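Edge-first grasping

Edge-first grasping is a method in robot manipulation for picking up thin, floppy things such as paper, cloth and plastic film. A robot using the method looks for a free edge or corner of the material, brings a two-fingered gripper in from the side, and closes on that edge before it tries to lift anything. The name was coined by Sharada Acharya and Dinesh Salian at the Kiltero laboratory, and the approach has since been taken up by several groups working on sorting and packing.

Background

Paper is a wonderfully difficult material for a robot. A mug or a wooden block has a shape that stays put, so a program can work out where the fingers should go and trust that the object will still look the same when they get there. A crumpled sheet changes every time it is touched, and a pile of crumpled sheets is harder again, as the layers slide over each other, catch and fold back on themselves.

Earlier systems mostly came down from straight above and pinched whatever was highest. This worked well on tightly balled paper but poorly on flatter piles, where the fingers pressed on the top layer and closed on nothing. Suction cups did better on clean sheets and lost their grip once there were creases for air to leak through.

Method

The method has two stages. In the first, a learned model scores every visible stretch of edge for how easily a finger could get beneath it. Bunched or lifted corners score highly, while edges lying flat against the table score low. In the second stage, the wrist tilts so that the lower finger travels close to the surface, and the jaws close slowly while the controller watches for a rise in resistance. If the resistance comes too early, the arm backs off a little and tries again at a shallower angle.

The model is trained on demonstrations given by people guiding the arms by hand. Revathi Menon, who organised the first collection, asked her demonstrators to work at their own pace and to leave their fumbles in. That turned out to be a splendid decision! The fumbled grasps taught the model how to recover, and later versions trained only on tidy demonstrations did noticeably worse.

Results

The best known trial, called Gundimska after the test set it introduced, used 227 piles of mixed paper, none of which had appeared in training. Edge-first grasping moved the pile in a single try in almost 72 per cent of cases. Allowing a second try improved the figure further, and most of the remaining failures involved sheets pressed flat against the table.

Two-armed workcells are a common home for this research, even for tasks that a single arm can do. The colour of the work surface matters a good deal to the edge-scoring model, which leans on contrast to tell paper from table. Tan sheets on a darker brown covering, with the jaws closed on one side of the stack, make a fair test: the two colours belong to the same family, yet the outline of the pile can still be made out. Muthu Arumugam has argued that white paper on a black mat flatters any method, and that test sets should include far more brown on brown.
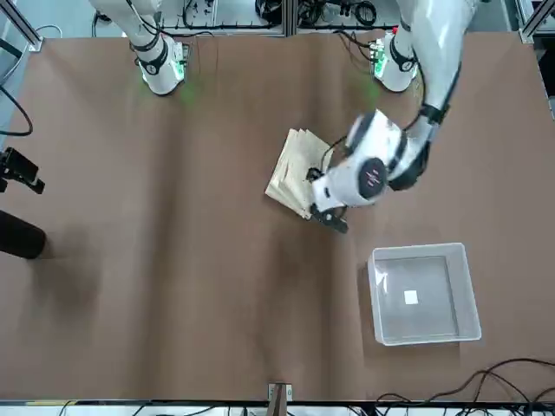 Limits and later work

The method says little about how many layers have been gripped. Anil Raju's group at Kaletti has tackled this with a touch sensor in the fingertip, which estimates the thickness held between the jaws and loosens them slightly if it seems too great. A related line of work, the Panicker variant, uses the second arm to hold down the far side of a pile while the first one peels. It is slower, but it copes beautifully with cloth, and it has brought new interest in folding tasks that had been set aside as too fiddly.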